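Robot teaching kits: choosing and reviewing
Handout 6, spring module (February version, replaces the old one, bin that)

What this session is for
Looking at a product properly before anyone signs for it. Same method works for a floor cleaner or a warehouse arm but we're using the Belavine hand-held gripper kit because the department has one on trial and you can all get your hands on it. Last week's notes on fixed arms still stand, bring them.

Bring: these notes, a pen, the blank review sheet. Laptops only if you're on the data group.

Background, quick
Hand-held gripper kits = a pair of grippers you carry round yourself, camera on each, do the job by hand, recording goes off to train the arm. No arm needed at the recording stage. Main selling point, really. An arm is heavy, slow to set up, needs a fenced area. With these you walk into a kitchen or an office and start.

Drawback: everything depends on the camera knowing where it is. Poor light, blank walls, hands in the way, and the track goes. More on this under Tracking.

Who sells what
Three in the running. Prices are what we were quoted, ex VAT, not list.

Belavine: pair of grippers, charger, case, one year of support. 3000 pounds. Software included for the first year, then a yearly fee (ask how much, they were vague on the phone).
Uritz: cheaper, single gripper only, second one sold seperately. Older software. Good manual though.
Tunstall: a hire service, not a sale. They bring the kit, you record, they clean up the data and send it back. Charged by the day. Worth thinking about if you only need one set of recordings.

Don't compare the headline prices straight off. Work out cost per usable recording. This is the bit people lost marks on last year.

How to review a kit, in order

1. Unpack and check
Everything against the packing list. Look for play in the jaws, loose screws, cables under strain. Write down serial numbers. Charge both units fully before you judge battery life, first charge doesn't count.

2. Handling
Pick it up and use it for 15 minutes without a break. Then answer: where does it ache? Wrist, usually. Thumb if the trigger is stiff. Try both hands. Try someone with small hands and someone with large ones, the sheet has a line for each.

Things to note down: weight towards the front or back, does the grip slip when your palm is warm, can you put it down without it rolling over, are the vents somewhere your fingers will cover them.

3. Tracking
Belavine and Uritz both use printed square markers, black pattern on white, so the system can work out where each gripper is. Check the marker stays in view while you work. Check again when you cross your hands over, this is where it tends to fail. Keep markers clean, flat, no tape over them (tape shines under strip lights and the pattern drops out).

Room matters as much as kit. Go for a room with plenty in it. Chairs, desks, a table, things at different distances. Bare walls are bad. Glass and blinds can go either way, so do a short test first and look at the track before you commit the afternoon.

One gripper's marker, tilted, with its small camera module above, and the office furniture further back:

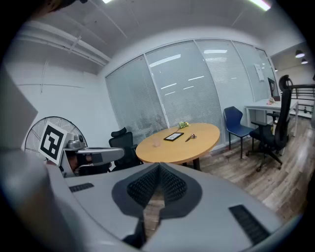 4. Recording a task
Pick one task and stick to it. Ours is table tidying: lift an object, move it, put it down in a marked spot. Dull, but easy to score. Each group does 60 takes. Say the take number out loud at the start of each one, saves hours later.

Rules for a take:
start with both grippers open and held still
no talking to the person next to you once you've started
if you drop something, finish the take anyway and mark it as a drop
do not restart half way through, it spoils the file

Swap operator every few takes. Tired hands give jerky recordings and then you blame the kit.

5. Checking the data
Open the files the same day. The Belavine viewer shows the path of each gripper as a coloured line. Jumps in the line = lost tracking. A jump at the very start is normal, ignore it. Jumps in the middle, count the take as bad.

Usable rate = good takes divided by all takes. Give it as a percentage. Show your working on the sheet, I can't give marks for a number on its own.

Data group: you also check that the left and right clocks agree. On the Uritz they drifted when we tried it, on the Belavine we haven't tested long enough to say.

6. Support and terms
Boring, read it anyway. Who owns the recordings? Where are they stored? What happens to your files if you stop paying? Tunstall keep a copy unless you ask them not to, it's in their terms near the end. Repair times: ask for it in writing. Spare pads and grips, are they stocked or made to order.

Worked example: Oltadau
Oltadau is the small packing firm from handout 4. They want an arm to sort returned goods into trays. Need 200 good recordings. Suppose the trial gives a usable rate of one half, so they have to record 400. Now cost it both ways, buying the Belavine pair and hiring Tunstall. For Tunstall you'll need the day rate, it's on the board. Don't forget staff time, it's the biggest figure in both columns.

Then the awkward question. Would they ever use the kit again? If not, hire probably wins even when the sums come out level. If they plan to add new goods every season, buying looks better. Argue it either way, just argue it.

Review sheet, what goes in
Half a page on handling, half a page on tracking and data, the cost table, a recomendation in two sentences. No adjectives from the brochure please. "Intuitive" will be crossed out.

Booking
Trial kit is signed out from the lab office, one group at a time, back by 4 pm and on charge. Both grippers go back in the case with the jaws closed. Report damage on the slip in the lid, even small stuff.

Next session: safety around moving arms. Read chapter 7 beforehand, skip the bit on pneumatics.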